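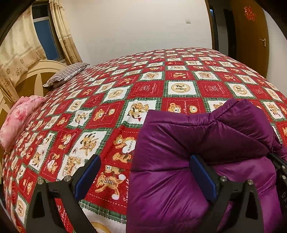
## Getting the spare bed ready for fall

Well, the evenings have turned at last, and if your house is anything like mine you have been going to bed under one layer and waking up at four in the morning hunting for another. September is when I pull everything off the beds and start over, and the spare room always comes first, partly to get my hand in and partly so it is ready when family starts calling about the holidays.

I have a great soft spot for a cheerful bedspread in a guest room. A red and white one with teddy bears and hearts all over it, with a bit of green plaid running between the squares and "HAPPY" written in the middle of a white heart, does more for a tired visitor than any amount of tasteful beige. Children love it, of course, but I have known grown adults to come down to breakfast in a noticeably better mood after a night under bears. (My sister-in-law will deny this.)

A quilted cover with a grid on it is also a great help to those of us who can't make a bed straight. Pick one line of the pattern and run it along the edge of the mattress, then go around to the other side and see if it matches. If the lines wander off toward the corner, tug from the foot end and leave the pillow end alone. Once the lines look right, smooth your way out from the middle with the flat of your hand, and go back over any hump, which nine times out of ten is a blanket bunched up underneath.

Now, about pillows. A few of you wrote in after the last issue to ask whether everything has to match, and my answer is a firm no! A gray and white zigzag pillowcase sits very happily beside a pink flowered cushion, and neither one minds the bears. I would only say to give the cushion a good shake and set it up by the headboard last of all, after the cover is smooth, or you will be moving it three times.

If your quilted covers have been in a closet all summer, air them before you put them on. Over the back of two chairs by an open window will do, turned once at lunchtime. Wash according to the label, go easy on the soap, and please, with anything red, do the first wash by itself. I learned that one with a set of white towels that have been pink since the Selmont street fair.

While the bed is bare, take down the curtains too, if they are the washable kind, and wipe the headboard with a barely damp cloth. The top edge collects more dust than you would believe, especially under a window.

### The Trostance bedding swap

All of this brings me to the swap, which will be in the Yordanov Room again, upstairs at the Trostance library. Bring clean bedspreads, pillowcases, cushions and curtains, up to 8 pieces per household, folded and with the size pinned on a slip of paper. There are 16 tables and they fill up fast. Sheets are welcome in full sets, but we can't take bed pillows or electric blankets. Doors open at ten, and the coffee will be on before that.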